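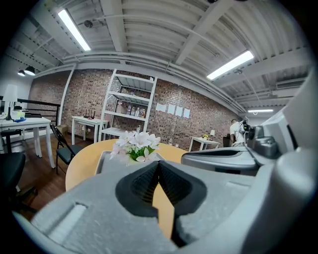 **Teaching by hand vs. teaching by remote — what's working for you?**

*Board: Demos & Data Collection*

---

**pisuvness_kit** wrote:

Okay, I need opinions from people who have done more of this than I have.

We're trying to get a policy to do one boring household job: take the flower pot off the tray, put it on the table next to the tray, then put it back. Round table, gray tray, small pot of artificial flowers. I picked it thinking it would be the easy one before we moved on to cups. Ha.

I've been collecting with a hand-held gripper, just walking up and doing the job like a person would. So far I have 212 demos that I'd call clean. My coworker has been doing the same task by remote control on the real arm, and in the same number of afternoons he got 100. So I win on volume, easily. But when we train on each set separately, his does better on the "put it back on the tray" half, and mine does better on the grab. Mine gets the pot in the fingers nearly every time and then sets it down half on the tray edge like it's never seen a tray before.

Is this a hand-held thing? Is it a me thing? I'm fast, and I wonder if I'm too fast.

---

**ribbedpads** wrote:

Probably a you thing, sorry! I mean that kindly, I did exactly this.

When you hold the gripper yourself you have your own eyes. You're looking over the top of it at the tray while the wrist camera is looking at leaves. So you make a lovely placement using information the policy never gets. Your coworker, if he's driving off the camera feed, can only place using what the camera sees, so his demos have all that fussy little back-and-forth in them where he's checking for the edge.

Go watch your own videos and ask yourself if you could finish the job from the video alone. I watched mine last January and I couldn't find the tray in half of them.

---

**pisuvness_kit** wrote:

Oh no. Yeah. I just scrubbed through ten or so and in most of them the tray edge disappears under the gripper body right as I come down. The pot is there and the tray is just... gone.

He does drive off the feed, by the way. Headset and two controllers.

---

**Bramwood_bench** wrote:

I'm going to disagree with the easy answer. I don't think remote control is better here, I think it's slower, and slow is what's helping. Try doing 30 hand-held demos at half speed with a real pause above the tray before you lower the pot. Same tool, same room, change nothing else. If the placement gets better you have your answer and you didn't have to go sit in a headset all day.

We went all in on remote for a while on the Millum project and I would not do it again for anything on a tabletop. Everybody's demos had this tremble in them, and the policy learned the tremble. It would get to the handle of the mug and sort of shiver at it.

---

**ambrosio_arm** wrote:

Tremble is a latency problem, though. If your loop is decent you don't get that. We've got 1287 remote demos across four tasks on the Ambrosio rig and the shiver went away when we quit running video over the office wifi and ran a cable.

What I like about remote is boring: every demo is something the arm can do. Full stop. With the hand-held tool I'd come in at some gorgeous angle over a chair back with my elbow up by my ear, and then the arm would try to copy that and hit a joint limit and just stop. I threw out so much stuff that looked perfect on video.

---

**Bramwood_bench** wrote:

Sure, but you can check reach after the fact and drop the bad ones. That's a script. I'd rather collect 300 and drop 80 than grind out 100 with a headset on.

---

**ambrosio_arm** wrote:

You say that, and then the 80 you drop are all the ones from the far side of the table, and now your policy has never seen the far side of the table.

---

**Bramwood_bench** wrote:

...okay, that has happened to me. I'll give you that one.

---

**softgrip_sal** wrote:

Can I ask a beginner question in the middle of the fight? When you say clean, kit, what do you throw out? I've been deleting every demo where I fumble and someone here told me that's wrong.

---

**pisuvness_kit** wrote:

Mine was pretty strict! If I bumped the pot, gone. If I grabbed leaves and had to let go and regrab, gone. If the pot tipped at all on the way down, gone. I started out with more than I have now.

---

**ribbedpads** wrote:

Keep the regrabs!! Those are gold. A policy that has only ever seen perfect grabs has no idea what to do when it has a fistful of petals. I keep anything where I fumbled and then fixed it. I only toss it if I dropped the thing and gave up, or if I did something goofy like fix it with my other hand.

Artificial flowers are sneaky, too. The petals squish and spring back and the fingers close on them and feel like they've got something. I'd go in low, for the pot, and do it in every single demo.

---

**softgrip_sal** wrote:

Oh shoot, I use my other hand all the time. Just to steady it.

---

**ribbedpads** wrote:

Sit on it. I'm serious, or put it in your pocket. The robot hasn't got one.

---

**handguide_hal** wrote:

Nobody has mentioned plain old hand guiding so I will. Put the arm in its soft mode, grab it by the wrist, and walk it through the job. I know it's old-fashioned. You get true joint positions, no lag, no headset, no reach problems, and you can feel when the arm is getting stiff and unhappy. For one pot and one tray I'd have it done by lunch.

---

**ambrosio_arm** wrote:

And your arms are in every frame of the video.

---

**handguide_hal** wrote:

So record the joints, then play it back with nobody touching it and film that. Two passes. I've done 885 that way and not one has my sleeve in it.

---

**ambrosio_arm** wrote:

Playback only matches if the pot goes back in exactly the same spot, though. You're putting tape marks down for every demo?

---

**handguide_hal** wrote:

Pencil dots on the tray. Takes a few seconds. You get used to it.

---

**Bramwood_bench** wrote:

I'd lose my mind, but I respect it.

---

**pisuvness_kit** wrote:

Back with an update, I took a bit of everybody's advice.

I did 40 new hand-held ones at what felt like a painfully slow speed. Left hand in my pocket the whole time (I felt ridiculous). I paused over the tray, and I changed how I come in — more from the side, so the near edge of the tray stays in view almost until the pot is down. I went for the pot and left the petals alone. And I fished the regrabs back out of the trash folder and added them in.

Trained on just the old clean set plus those, and placement is a lot better. It's still bad when the tray is turned at an angle, it wants the tray square to the table and gets a little lost otherwise. But it's on the tray! Coworker is being gracious about it.

---

**Bramwood_bench** wrote:

So it was speed. I'll take my prize now.

---

**ribbedpads** wrote:

It was the camera view! They changed the approach!

---

**pisuvness_kit** wrote:

I changed four things at once, so you can both have it. I know, I know. I was impatient.

---

**ambrosio_arm** wrote:

Did you run the reach check on the new side approach? Coming in from the side is where I used to lose all of mine.

---

**pisuvness_kit** wrote:

I did, and a few fail, all from the chair side, where I was kind of leaning around to get my wrist flat. I'm going to redo those by remote, with the coworker driving, and mix them in. Anybody tried mixing the two? Does it get confused?

---

**ambrosio_arm** wrote:

We mix. It's fine if the camera is mounted the same way on both. If the view is even a bit different it picks up on which kind of demo it's in and you get two personalities. Check the finger position in the picture on both before you collect anything. Ours was off by a thumb's width and it cost us a week.

Also match your speeds. If his are slow and yours are quick, it'll dawdle in one half of the table and race in the other.

---

**softgrip_sal** wrote:

Is that why mine slows down by the window?? I did all the window ones at the end of the day when I was tired.

---

**ribbedpads** wrote:

Yep, that'd do it. Shuffle your spots. I keep a list and go down it so I don't do all of one corner in a row.

---

**handguide_hal** wrote:

Turn the tray between demos too, kit, while you're at it. A little each time. That'll take care of your angle trouble quicker than anything else in this thread.

---

**pisuvness_kit** wrote:

Doing that next. I'll start a new set dated 22/03/2018 so I don't muddle it with the fast ones, and I'll post the numbers for tray turned vs. tray square once I've got enough runs to be worth looking at. If somebody has a reach-check script they'd share, please send it my way, mine is held together with string.

---

**Bramwood_bench** wrote:

Sent you ours. Ignore the comments in the middle, I was in a mood.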